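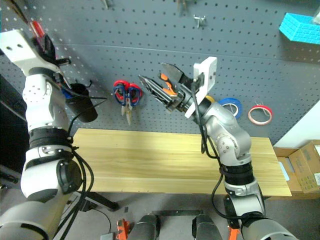

Prillow has started showing live bus times for Prumgate, and I spent a very happy hour last week on the phone with the woman who made it happen. She looks after timetables at the app, and before that she drove the number 8 for years, so she knows exactly what it's like to have a stop full of people glaring at you! I asked why a town this size had to wait so long when the cities got it ages ago. "Every bus firm keeps its times in its own way," she said. "You think you're getting one neat file and you get a shed full of odds and ends." I said my own shed has everything hung on pegboard, scissors and all, and she laughed and told me I should apply for a job.

The awkward one was Gondal, which runs the country routes. Its buses carry trackers made by Pranex, and those only report back every so often, so a bus would sit still on the map and then leap over a whole village (my mum swore at it more than once during the March trial). The fix was to guess the bit in between from the usual speed on that road. "It's a guess, and we show it as a guess," she said. "The little bus goes pale until we hear from it again."

I liked that. I'd been wondering why mine kept fading.

There are 70 routes in there now and 3698 stops, including two outside the hospital that used to share a name and caused no end of missed appointments. Those have been renamed, main door and side door, and she sounded prouder of that than of anything on the map.

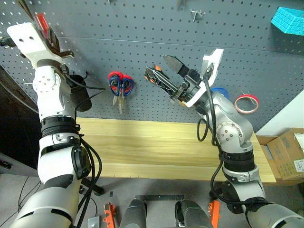

So do you need an account to see the live times? "You can open the app and look up any stop without signing in. The account is only for saving your favourites and getting alerts."

Tickets are the next job, though she wouldn't give me a date, however nicely I asked. Gondal still wants paper passes on its school runs, and the drivers' machines would need changing first. "I used to work those machines," she said. "I'm in no hurry to meet one again."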